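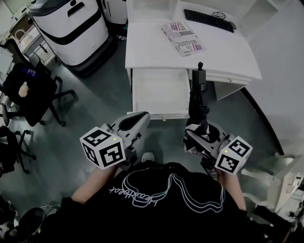
The Alau kit arrives in a case that would suit a trombone. Inside are two hand-held grippers, two chargers, a strap nobody in our office could assign to anything, and a card that says Welcome, Teacher. I have been called worse by hardware.

Alau's pitch is simple enough. You have chores you would like a robot to do. You do not have a robot, or you have one and it is no help. So you pick up a pair of grippers, one for each hand, and do the chores yourself, slowly, while the kit records how your hands move. The recordings go off to be turned into training material. At some later date, a machine puts your umbrella away. In the meantime you are paying $932 for the privilege of putting it away yourself.

I spent most of May doing that, and I have opinions.

The grippers first. The bodies are light grey plastic with a curved black pad on top, and each has a white cube on its side covered in thick black squares. The squares are for tracking. To everyone else they look like a crossword that has given up. A small green light tells you the unit is awake, and I came to depend on it the way one depends on a neighbour's porch light.

Holding them is fine for the length of a coffee. After that your forearms begin to lodge objections. Elikem Ayaaba, who runs the training program at Alau's Drollotville office, told me that new users squeeze too hard. "You want to hold it like a bird," he said. I asked what kind of bird. He thought about it for longer than I expected and said a magpie.

Desk work is where the kit earns its keep. Opening a drawer with a small knob is a nice, honest task: pinch, pull, let go. A folding umbrella is a different animal. It's mostly slippery fabric and wants to swing, and if you grab it too high it tips over like a drunk uncle. Take it low, by the strap, and it behaves. I worked this out on my own and was very pleased with myself until I found it in the manual.

The manual, incidentally, is excellent. Whoever wrote it has put away a lot of stationery. It has a whole page on cables, which it describes as "discouraging," and it is right. Leave the keyboard cord for another day.

The software is less charming. Each recording has to be named, checked and uploaded, and the app will reject a take if one of the cubes has been out of view too long. Out of view includes under the desk, behind your own elbow and, on one low afternoon, inside a filing cabinet. There's no way to trim the bad bit and keep the rest. You do the chore again. By the end of my trial I had 31 accepted takes and a very tidy drawer.

There is a rival, of course. The Gorkska set costs $1336, feels sturdier in the hand and lets you cut a recording into pieces, a feature I'd have paid for in blood by the second week. It is also heavier, and its support line kept me on hold through two full cups of tea. Alau answered an email in 3 hours, with a diagram.

Comfort Sowah bought four Alau kits for Annan, her property services company, where the long-range plan is a robot that resets meeting rooms overnight. Her cleaners record in pairs and swap before their arms get sore. "They're better at it than the engineers," she told me. "The engineers narrate." She'd like a left-handed version of the app and a case with a proper latch, as hers has opened itself twice on the stairs.

Should you buy one? If you have a robot project and a patient staff, yes, and order spare pads at the same time. If you are one curious person with a messy desk, borrow a kit for a weekend. I sent mine back with the mystery strap still in its bag. Alau wrote to say it goes around the case.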